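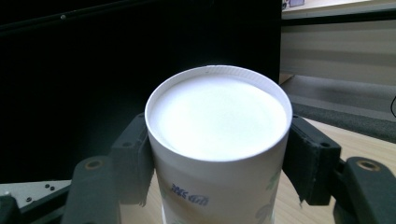 I've been teaching robots to handle paper cups for most of this month, and I have never had so much fun being bad at something. The way it works is that you hold the gripper yourself, like a big clumsy pair of tongs, and do the task while a camera near your wrist watches what the fingers do. Then you do it again. And again, a little to the left. My current favorite for practice is the milk cup with the blue 鲜奶 on the front (fresh milk, for anyone who doesn't read Chinese) and the pale green leaves around the side, partly because the print gives me something to look at on the hundredth go, and partly because a thin paper wall between two hard gray fingers is a really honest test of how gently you squeeze.

Posted in: Robots, Learning By Doing
7 min read

I got into this through Sumaiya Weerakoon, who I used to share a bench with and who now works on the Silletti project. Silletti is a tabletop arm that is supposed to clear and set small tables – cups, lids, spoons, that kind of thing. She asked if I wanted to come in two evenings a week and record demonstrations. I said yes before she got to the end of the sentence. I've written plenty of code for robots over the years, but I'd never been the one showing the robot what to do, and it is a completely different feeling!

When you write code, you think in positions. Go to this point, close the fingers this much, lift this high. When you demonstrate, you find out how much your hands know that you've never put into words. I reach for a cup and my wrist is already turning before I get there. I slow down for the last inch. I close until I feel the wall push back a tiny bit and then I stop. I couldn't have told you any of that a month ago.

My first evening was a mess, of course. I had done the reading, I had watched the little training video, I was feeling confident. I recorded 20 demonstrations of picking up a cup, moving it across the table and setting it down, and I was very pleased with myself until Debashish Debnath sat down next to me to go through them. Debashish checks everything before it goes into the training set. He is kind about it, but he doesn't let things slide. He threw out all but 7.

The trouble was that I kept fixing things in the middle. I'd come in crooked, notice, back out, wiggle, and try again. To me that felt like being careful. To the model it looks like part of the job, so you end up with an arm that wiggles before every cup whether it needs to or not. We trained a quick test version on the whole batch, just so I could see, and there it was, my own nervous little shimmy, played back by a machine. I laughed until my eyes watered.

So now I have some habits, and I'm passing them along in case you're starting out too.

Look at the approach before you move. I pick my path first, hands still, and then go in one smooth motion. It doesn't have to be fast. Mine got a lot slower and the results got a lot better.

Get the cup centered between the fingers before closing. If one finger touches first, the cup gets shoved sideways, and with a light cup that can be enough to tip it. I like the rim to sit a bit above where the fingers press, so the grip is on the wall and the mouth stays round. Grab too close to the top and the whole opening goes oval on you.

Change things on purpose. This was the hardest one for me! Once you find a good way of doing it you want to do it that way forever. But the arm needs to see the cup near and far, turned so the printing faces you and turned so it doesn't, under the bright ceiling lights and with half of them off. I turn the cup a bit after each take now, and I try to start from a different spot on the table every time.

Let go like you mean it. Open wide, wait a beat, then back straight out. I lost a lot of good takes by pulling away with one pad still brushing the side.

And stop when you're tired. I can hear it when I'm tired, because I start setting cups down with a clack.

There's another way to do all this, which is to drive the real arm by remote control. We have that set up too, with a smaller leader arm that you move by hand while the big one copies you. I spent one evening on it and came away with a lot of respect for the people who do it all day. You feel almost nothing through it. With the hand-held gripper I get the push of the cup in my palm, so I know when to stop. On the remote setup I was going entirely by eye, and I crushed the first two cups flat. The third I only dented.

But the remote arm has something going for it that I hadn't thought about. Whatever you record there is something the arm can do, full stop, since the arm just did it. With the hand-held gripper I can bend over, reach behind things and twist my shoulder in ways Silletti will never manage. Debashish has a filter that catches the worst of those, and I still get a few back each session marked "nice elbow, robot doesn't have one."

Sumaiya and I argue about which is better. She leans toward remote for anything with two steps that depend on each other, such as putting a lid on and then moving the cup. I lean toward hand-held for nearly everything, mostly for the speed. I can record 200 short takes in an evening with the hand-held one if I keep my snack breaks under control. On remote I got less than a third of that, and my neck hurt.

The pads take a beating, by the way. They're the soft lining on the inside of each finger and they're the part that does the gripping, and after enough cups the edges begin to fray and peel. I was all for swapping them the moment I noticed. Sumaiya's view is that pads on a working robot will be worn most of the time, so some of the data should have worn pads in it. I think she's right, although it bothers me to look at them. We settled on keeping a note of which takes were done with which set.

Now for the good part. Last week we put the latest model on the arm. It had 732 demonstrations behind it, a bit over half of them mine, and the rest from Sumaiya and a couple of people on the morning shift whom I've never met and only know from how they hold a cup (one of them comes in very low, almost sliding along the table, it's beautiful). Debashish set a cup down, stepped back and pressed go.

The arm went over, slowed for the last inch, and closed. It waited. Then it lifted the cup, carried it across and set it down with no clack. I yelled. I'm not a yeller. Somebody in the next room came to see if we were okay.

It didn't go that well every time. It missed completely when the cup was close to the table's edge, and when I looked back through my takes I saw why: I hardly ever put one there. I guess I don't like putting cups near edges. It also got confused by two cups side by side and hovered over the gap between them for so long that we had to stop it. Both of those are on my list for next time, and I'm looking forward to them more than I should be.

What surprises me most is how it's changed the way I move at home. I watched myself unload the dishwasher the other night and thought, that's four different grasps, and I couldn't demonstrate one of them with two fingers. Mugs by the handle, glasses from the top with my fingers inside, plates in a stack against my chest. My sister asked why I was standing there holding a mug and staring at it. I tried to explain and she went back to her show.

A few people have asked what to read or buy if they want to try this. I'd say don't buy anything yet. See if there's a lab or a club near you that needs hands, because there's a lot of recording to be done and most groups are short of people willing to do it. If you do want to play at home, pick up some kitchen tongs, put your phone where your wrist would be, and film yourself moving a cup ten times. Watch it back. You'll see the wiggle.

Next up is lids, which scare me. Sumaiya says they take two hands or one very patient one. We're hoping to have cups and lids working together by August, and I'll post again once I've got a few evenings of that behind me. If you've done lids with a two-finger gripper and you have any tricks at all – please, the comments are open!

Get new posts by email. No spam, and you can unsubscribe at any time.

This site uses cookies to remember your settings and count visits. Accept | Manage choices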